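4. Enregistrer une démonstration à deux bras

Bon, si vous êtes arrivés jusqu'ici, c'est que vos bras sont fixés, que les câbles tiennent et que la calibration de la section 3 est passée sans message rouge. On attaque la partie que je préfère : montrer la tâche au robot en le pilotant à distance, avec les deux poignées. Je prends comme exemple le tri des bracelets porte-clés en spirale, parce que c'est par là que j'ai commencé chez Lernby et que j'y ai fait à peu près toutes les erreurs possibles.

Avant de commencer

Fermez toutes les autres fenêtres de Muli, y compris la vue de diagnostic. Elle a l'air inoffensive, mais elle prend la main sur le bras gauche dès qu'on clique dedans (je me suis fait avoir deux fois le même matin).

Attention : gardez l'arrêt d'urgence à portée de main pendant toute la séance. Si vous devez vous pencher pour l'atteindre, déplacez-le. Et personne ne met les doigts sur la table tant que le voyant de couple est allumé, même pour remettre un bracelet en place.

Pas à pas

1. Posez les bracelets sur la table, en petit tas, sans les ranger. Quelques-uns emmêlés, un ou deux à l'écart. Un tas trop propre donne des démonstrations trop faciles, et le robot sera perdu au premier nœud.

2. Dans Muli, ouvrez l'onglet Démonstration et créez une série. Donnez-lui un vrai nom ! « essai_bis_final » ne vous dira rien en décembre.

3. Réglez la vitesse maximale à 20 %. On monte plus tard, quand les gestes sont sûrs.

4. Prenez les deux poignées, placez-les à peu près dans la position des bras, puis appuyez sur la pédale. Les bras rejoignent vos mains lentement. Attendez le double bip avant de bouger.

5. Amenez les deux pinces au-dessus du tas, une de chaque côté, et vérifiez les vues des caméras de poignet. Si les pointes des doigts n'y sont pas, arrêtez et reprenez l'orientation de la caméra.

6. Appuyez une seconde fois sur la pédale pour lancer l'enregistrement.

7. Prenez un bracelet par la spirale, jamais par l'anneau métallique. L'anneau glisse entre les doigts et part sous la table. Descendez bien à la verticale, fermez, marquez un petit temps, remontez.

8. Si deux bracelets viennent ensemble, maintenez l'un avec la pince gauche et tirez doucement avec la droite. C'est le geste le plus difficile à montrer – prenez votre temps, les hésitations se coupent très bien au montage.

9. Déposez, revenez au point de départ, pédale. La démonstration est enregistrée.

Note : une démonstration ratée se supprime tout de suite avec la touche Retour de la poignée droite. Par contre, si vous avez raté une prise et que vous l'avez rattrapée proprement, gardez-la. Ces reprises sont précieuses.

Combien de démonstrations ?

Pour cette tâche, je suis montée à 56 avant d'avoir un résultat correct, et Joyce Lema, qui a refait la même chose à Pleslow, a poussé jusqu'à 90 parce qu'elle changeait les couleurs à chaque série. Faites des pauses. Au bout d'un moment on serre trop les poignées, les gestes deviennent brusques, et ça se voit dans les courbes.

Pensez aussi à changer la disposition du tas entre deux prises, et à varier les couleurs d'une série à l'autre. Pour l'export vers Jimalier, passez à la section 5.

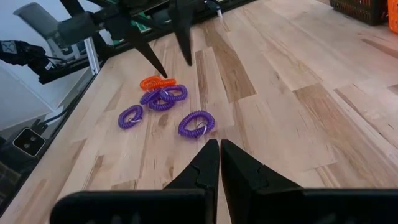
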